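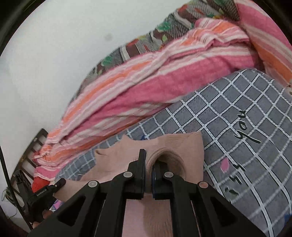 Gripper and ribbed knit garment on a gridded sheet.

Terkden Road Notices: data card

3 min read

WHAT IT IS

A table of public notices on road work in the town of Terkden: lane closures, detours, roundabout and bridge plans, meeting dates. There are 1,428 rows, one per notice. The town's project page for the Vusteo Street underpass says 2,000 notices went out. I have not found the other rows and I doubt they were all separate notices. Reposts seem to have been counted.

FIELDS

notice_id, street, cross_street, work_type, start_stated, end_stated, source_page

"Stated" means what the notice said. Please don't read end_stated as the day a street reopened. 335 rows have an end month that a later notice pushed back, and many others just go quiet.

KNOWN PROBLEMS

- The Nina Avenue roundabout appears under three project names. I left them alone.
- Cost figures were dropped. The same culvert was priced differently in two notices from the same October, with no explanation.
- 33 rows have no cross street. "Near the school" was the best the notice offered.
- work_type is my own label. "Beautification" covers anything from planters to a full repaving, so treat it with suspicion.

USE

Fine for looking up what was promised and when. I would not use it to rank contractors or to show that traffic got better. The Suvance corridor study claims shorter delays, but its before counts were never posted and nothing in this table backs it up.

Corrections are welcome if they come with a link to the notice.

Contact | Copyright Terkden Road Notices | Back to top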